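How to Test Whether a Robot Arm Can Take Over a Sorting Chore

Posted 02/10/2021 by the Wallell workshop blog

Every few months someone asks if a robot can do the boring jobs yet: emptying the dishwasher, putting parts in the right tray, clearing a bench. The sales videos say yes. A better answer comes from a small test you can set up in an afternoon, using the chore you want done. These are the steps we use at Wallell before we agree to put an arm on a job.

Step 1. Write the chore down as one sentence

"Tidy the bench" is too big. "Take a block out of the bin and put it in the tray for its color" is about right. If your sentence has two "and then" parts in it, split it and test each part alone.

Step 2. Fix everything you can

Bolt or clamp the bin so it can't slide. Mark its position on the table so you can put it back after cleaning. Keep the lights the same for every run.

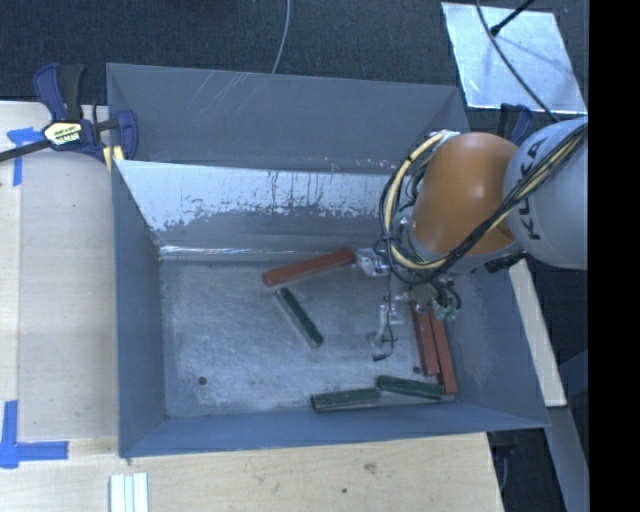

Picking from a bin is the chore most shops ask for first, and it is harder than it sounds. A person reaches in and feels for an edge. An arm has to work out where each piece is, choose one, and get its fingers down beside it without hitting a wall. Long, narrow pieces make a good test for this. Pay attention to pieces like the green block lying nearly level along the near wall, where there is little room for a finger on one side. The two red ones side by side are another useful case, as the gripper may try to close on both. Worn metal matters too. Bare, shiny patches on a bin wall can throw back light and confuse a camera, so test with the bin you will really use.

Step 3. Run it and keep score

Do at least 10 full bins. Drop the pieces in by hand each time and don't straighten them. For each pick, write down one of these:

Good: right piece, right place
Miss: gripper came up empty
Double: two pieces at once
Stuck: a person had to step in

In our last round with the Kobzar picking software we logged 1367 picks. Of those, 663 were pieces touching a wall or another piece, and nearly all of the trouble was in that group.

Step 4. Look at "stuck" before anything else

A miss costs a few seconds and the arm can try again. A stuck arm costs a person's time. If someone has to stay in the room, you haven't handed over the chore.

Step 5. Change one thing and repeat

Try thinner fingers, a bin with more slope, or fewer pieces per load. Our Mudura line got better with fewer pieces in the bin and no change to the code.

So can it do the job?

For one kind of part, in a fixed bin, on a shop floor: often yes. For a kitchen drawer with mixed spoons and a whisk: not in our tests. We tried the Lidach drawer set for 14 days and went back to sorting it by hand. We plan to run it again when the new fingers arrive.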